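How to register a temp agency worker for holiday pay on the weekly payroll

Agency workers build up paid holiday from their first shift, and the agency that pays them is the one that has to keep the record. Most disputes we see come from that record being started late.

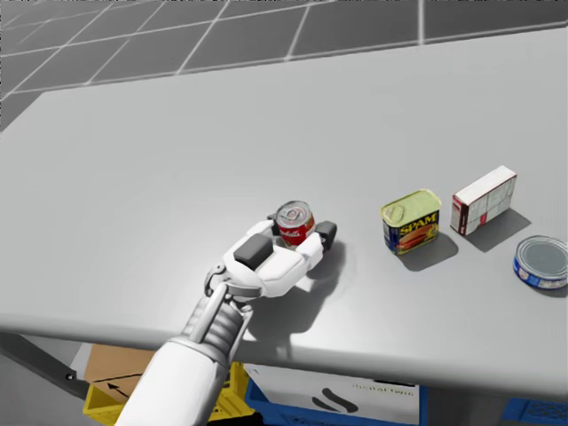

The steps below assume you pay weekly in arrears and that the worker has irregular hours. If the worker is on fixed hours, use the ordinary leave form instead.

What you need before you start

The signed assignment terms
The key information document given to the worker
Approved timesheets from the hirer
The worker's payroll number

Step 1. Open the worker's record and set the leave year. Ours runs from the start of December. If the contract gives another date, use the contract.

Step 2. Check the holiday rate written in the assignment terms. Do not copy it from the last person placed with the same hirer. Busik and Garba, for instance, take our workers on different terms, and the rates are not the same.

Step 3. Enter the hours from the approved timesheet. Leave out unpaid breaks. If the hirer has queried a shift, enter the agreed hours now and put the rest through as an adjustment when the query is settled.

Step 4. Choose how holiday is paid. Where it is accrued, the hours go to the leave balance and are paid when leave is taken. Where it is rolled up, it is paid with each wage and must have its own line on the payslip. A single combined hourly rate will not do.

Step 5. Run a test payslip. Say the worker did 75 hours over the pay period and the accrual rate is 12 per cent. The balance should go up by 9 hours. If it does not, go back to step 3 and look for breaks entered as worked time.

Step 6. Save the payslip and send the worker a copy.

When an assignment ends

Pay any accrued balance with the final wage. If the worker is moving straight to another hirer, such as Midov, and stays on the same contract with us, the balance carries over and nothing is paid out.

Corrections to a closed week go to Raquel Torres in payroll. Questions about contract terms go to Braulio Trujillo. Please quote the payroll number in either case.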